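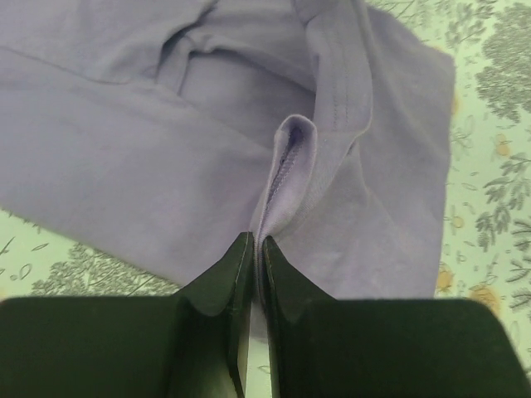
Keeping shareholder post from eating the kitchen table

If you own a few shares, you own a great deal of paper. I hold 100 in Draltico and 60 in Llorente, and between them they send more post than my relations. What follows is how the household copes.

Open it over the recycling. Envelope, glossy chairman's letter and the leaflet about going paperless can all drop straight in. Keep the voting form, the meeting notice and anything with a tax figure on it.

Write the voting deadline on the outside of the notice in thick pen. Proxy votes close before the meeting, often by a couple of working days, and the date will be in the smallest type on the page. Most of mine fall in May, so there's a bulldog clip on the side of the fridge from Easter onwards.

Do the voting with a cup of tea and the pay report. Start at the back, where the bonuses live. Nimden wanted 50 pages to explain why a poor year deserved a good one. I voted against and felt better all afternoon, although the resolution passed anyway.

If your shares sit with a broker, the form may never reach you. Log in and look for "corporate actions" or "voting", usually under a menu you'd never open on purpose. Plalley hid mine beneath "Preferences".

Going in person? Take the admission card, photo ID and a sandwich. Write your question down and keep it to two sentences, or the chair will thank you for your comments and move along.

Dividend slips go in a concertina file, one pocket per tax year. Shred old voting forms if they show your reference number. Strips from a cheap shredder make decent packing for the Christmas baubles, and it's the best return I've had from Llorente so far.

Last updated July 8, 2025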